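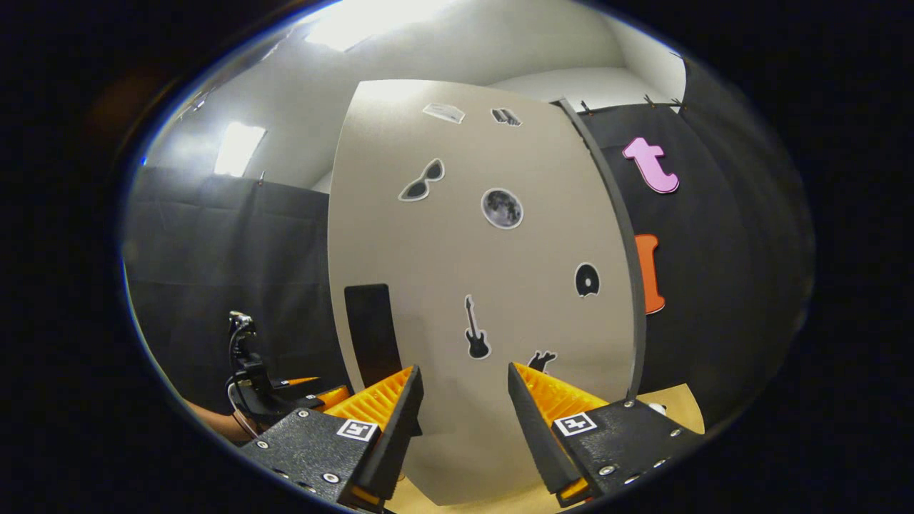
Figure 5.1 Stickers on a beige board. Each has a thin white border.

Chapter 5
Stickers, Labels and Other Die-Cut Goods

Before you read

Find a sticker you own, or a label on a jar or a notebook. Look at its outer edge. Does the printed color run right up to the cut, or is there a band of plain white around it? Run a fingernail along the edge and see whether it lifts. Keep the sticker with you as you work through the chapter.

In this chapter you will learn to

name the layers of a pressure-sensitive sticker
tell a die cut from a kiss cut
set a cut line and a border for a simple shape
choose a board or other surface for showing finished work
estimate the material needed for a short run

Key terms: face stock, adhesive, liner, die cut, kiss cut, cut line, bleed, border, registration, tack

5.1 Why shape matters

Most of the printing covered so far in this book ends in a rectangle. A poster, a page and a business card are all trimmed with straight cuts, and a guillotine will do hundreds at a time. Stickers are different. A guitar sticker is shaped like a guitar, and a pair of sunglasses has to keep its curves and the narrow bridge between the lenses. The buyer judges the outline before looking at the printing.

Look again at Figure 5.1. The round designs, such as the moon, are the simplest to cut. A circle has no corners, so the blade never has to stop and turn. The stack of books is a little harder. The electric guitar is harder again, with a long thin neck joined to a wide body. A thin part like the neck is the first place a sticker bends when it is peeled, and the first place it tears if someone pulls it off a surface later.

The white border helps with all of these. It adds width to the narrow parts and smooths out small corners in the artwork. It also separates a dark design from whatever is behind it. Several of the stickers in the figure are black or gray. On a beige board they would show up well enough without a border, but on a black laptop lid or a dark suitcase the outline would be lost.

The border also hides error. No cutter follows the print exactly. If the cut line sits right at the edge of the art and the sheet shifts slightly, a sliver of white appears on one side and a sliver of color is lost on the other. With a border, the same shift makes one side a bit wider than the other, and few people will see it.

5.2 A small shop at work

Daichi Okabe and Juwita Kusuma run Grarley, a two-person sticker shop in the town of Jakberg. They print on white vinyl and cut on a flatbed machine. A usual order is 500 stickers of one design, most often for a band, a café or a sports club. One of their regular customers is Rososport, a local running store that orders a new design each May.

Okabe draws the cut lines. He begins with the outer edge of the art, offsets it outward, and then removes any notch too small for the blade to turn in. Animal shapes take him the longest. Ears, tails and the gaps between legs all have to be looked at one by one, and he often fills the gap between two legs with white and cuts around the outside. "If I can't peel it with cold hands, I redraw it," he says.

Kusuma handles stock and finishing. She checks each new roll by sticking a test piece to painted board, glass and bare metal, leaving it overnight, and peeling it in the morning. She writes the result on the end of the roll — the roll number, the surface, and whether any adhesive stayed behind.

We will return to Grarley in Section 5.4, when we work out the cost of an order.

Activity 5A

Work with a partner. You will need tracing paper, a soft pencil and a ruler.

Choose one shape from Figure 5.1 and sketch it on plain paper about as tall as your hand.
Lay tracing paper over the sketch and draw a cut line outside it, keeping the same distance all the way around.
Mark any place where your line makes a sharp inward corner. Redraw those places as curves.
Trade sketches. Find the weakest part of your partner's shape and suggest one change.

Save your tracing. You will use it again in Section 5.3, where we look at the layers beneath the print and how deep the blade should go.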